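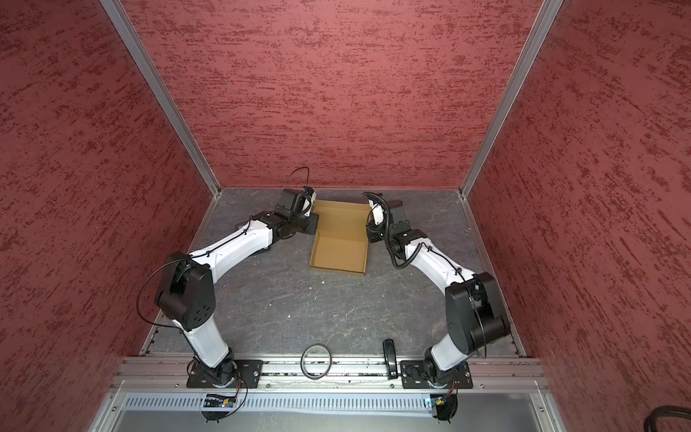
According to Ebbe Lundgren, a two-arm cell that has been bolted down properly should need almost nothing done to it from one month to the next. Vidar Wikström has heard that claim often, and he doesn't think much of it.

"Properly is doing a lot of work in that sentence," he says. "Bolts settle. Cables get stiff. Somebody leans on the rail. Then the brochure people tell you the thing is maintenance-free."

Wikström looks after the small enclosure at Trokel where two arms, fixed side by side to one aluminum rail, practise opening and handling cardboard boxes. He came to the job from repairing packing lines at Veres, and he still talks like someone who expects to be phoned at night. The cell was put together from a kit of parts supplied by Breltex. He has kept the manual, with his own corrections in pencil.

His first complaint is the cables. On one arm the line runs in an open loop on the outside, past the elbow and up to the wrist. On the other it's corrugated and wound around the wrist itself. I ask which he prefers.

"Neither. The loop catches on things and the wrap fights the joint. They sell you a sleeve that's meant to fix it. I've tried the sleeve." He shrugs. "You move the arm by hand, slowly, through everything it's going to do, and you watch the cable the whole way. If it goes tight, you start over. That's the fix. It costs an afternoon."

He is just as blunt about calibration. The software Trokel uses, called Flurkness, offers to line up both grippers by itself in 81 seconds. Wikström lets it run and then checks the result against a box.

"It says they meet in the middle. Fine, show me. I put a box down, bring one in on each side, and look. Last December it told me everything was good and one was 8 millimetres out. Eight! On a cardboard flap you may as well be in the next room."

The cause was a mounting plate that had shifted on the rail. He now goes over the plate bolts every 200 hours of running and writes it in a paper log. The most recent entry when I visited was dated 10/17/25, at 638 hours, and he admitted that made it late.

"I said every 200. I didn't say I was a saint."

Then there is the cleaning. Crumbs collect in the gap along the front rail, and the small circuit boards sit under the arm bases, just below. Lundgren's view, passed along to me by email, was that the vent strip takes care of it. Wikström laughed at that for some time.

"A vent moves air. It doesn't pick up crumbs. I use a brush and a vacuum with the power off, and I'm careful around those thin wires. I wouldn't use compressed air, you'd only be sending it all down onto the boards."

Would he buy the same cell again? He thinks about it longer than I expected.

"The arms are decent. The rail's good, I like the rail. I'd want better plates, and I'd want to hear from someone who has run one for three years and isn't selling it. I've asked for a name twice now. I'm still waiting."

We use cookies to remember your settings and see which articles are read. By continuing to browse you agree to our use of cookies. Accept | Manage preferences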